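[Lornunley-dyers] Re: onion skins keep coming out orange
Jan 24, 2023

Ayane Hirose wrote:
> I've tried yellow onion skins twice now on the Cistska
> wool and both times I got a loud orange. Pretty, but I
> wanted a quiet light brown for a cardigan. Am I using
> too many skins? Too much alum? I have 900 grams of the
> stuff left and I'm scared to touch it.

Hi Ayane and everybody,

Oh, I know that orange! I have a whole hat in it. My guess is it's the alum more than the skins. Alum wakes up the yellow in onion like crazy, and if you go heavy on skins on top of that you're headed straight for pumpkin. I'd leave it out completely for a test batch and see what the wool does by itself (it does take some color without, just softer, and I wouldn't promise it for a shirt that gets washed every week, but a cardigan should be okay).

What I'd really try, though, is walnut. I did four skeins in September with hulls from my sister-in-law's yard and they came out the nicest plain brown, and I used a weak pot on purpose. Soak the hulls overnight, simmer an hour, strain through an old pillowcase, then let it cool before the wool goes in. Pull it early! It's so easy to put a skein back for another ten minutes and so hard to get a dark one light again. Wear gloves too, my thumbs were a mess for two weeks. 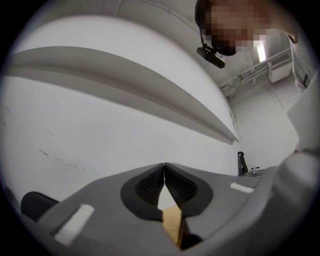
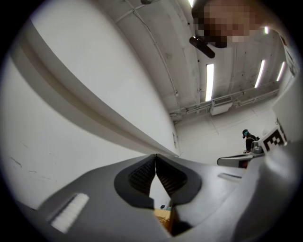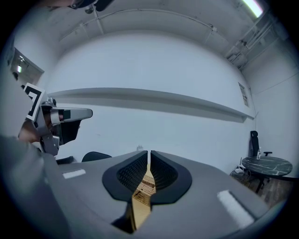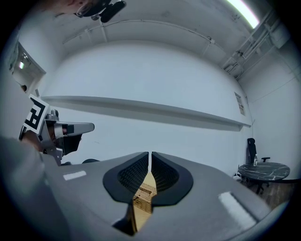 Color words are hopeless over email, so before you dip any of that wool, figure out which light brown you mean. Mine had more gray in it than I expected, and people kept calling it "mushroom" when I'd been going around saying "tan." If you're after something warmer, like the tan showing between the black pads in the first picture, that honey-beige sort of thing, then I'd mix: mostly weak walnut, with a splash of your leftover onion bath to warm it up. Do little samples first, maybe nine or so, and tie a knot in the end for each spoonful of onion so you can tell them apart later.

Does anyone still have the big enamel pot, the one with the Werel sticker on the lid? I'd like it for the weekend after next if it's free. Mine has a chip in the bottom now and I don't trust it with iron.

Ayane, send me a snip of the orange, would you? I might trade you for some of it.

Joan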